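wumon-grasp

Tooling for the Kalberg hand-held gripper recordings. Sync, pose recovery, jaw width, export to training shards. Cut down from the older Brullari repo, so some function names still say brullari_. Will rename later.

Status: works on our machines. API not stable. Last full rebuild of the shards: April 11, 2019.

What is in here

sync/ - lines up the camera stream with the IMU log
pose/ - camera trajectory, wraps the SLAM binary
width/ - jaw opening from the two finger pads
plan/ - small replay planner, see warning further down
export/ - shards + index
configs/ - one yaml per room

Install

Clone, make a fresh env, pip install -r requirements.txt, then run build_slam.sh. The script wants cmake and Eigen already there. If the build dies on Pangolin turn the viewer off (USE_VIEWER=0), you don't need it for batch runs.

Running

python run_all.py --config configs/kalberg_a.yaml --in raw/ --out shards/

Stages can be run one at a time with --only sync, --only pose etc. Results are cached by config hash. If you edit a yaml and nothing changes, you edited the wrong yaml.

Data

338 episodes in the current set. Stick pickups, small household objects, tabletop. Split by room, never by episode, otherwise val numbers look far too good. Esfahani split file is kept for comparison with old runs, dont train on it.

Each episode has: video, camera pose per frame, jaw width per frame, a validity flag. Flag is 0 where pose was lost. Loader skips any window with more than 5 invalid frames.

Jaw width

Color threshold on the blue pads, then the gap between the inner edges, then a lookup from the calibration table. Threshold is in HSV and lives in the room yaml. Strong window light shifts it. Thin objects are the hard case: the segmenter loses them against printed cloth, so the width stage ignores the object completly and only looks at pads. 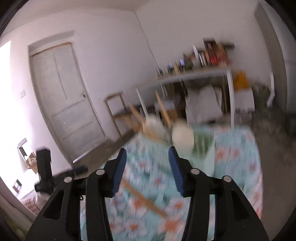
Jaws open over a thin stick on the flowered tablecloth. Width is read between the two blue pads.

Known problems

- pose drifts when the view is mostly tablecloth. Repeating print gives bad matches. mask_table: true helps a bit
- anything blue near the jaws can get picked as a pad. Set pad_roi tighter
- sync fails if the IMU log starts after the video, fix is on a branch
- export needs 2 workers max, more than that and the index gets written out of order
- plan/ has no collision checking. Do not run it on the real arm at full speed

Todo

Retune the thin object segmenter. Merge the sync branch. Move calibration tables out of git, they are gettting big. Redo the October configs in the new yaml layout.

License

Code MIT. Recordings are for research use only, see DATA_LICENSE.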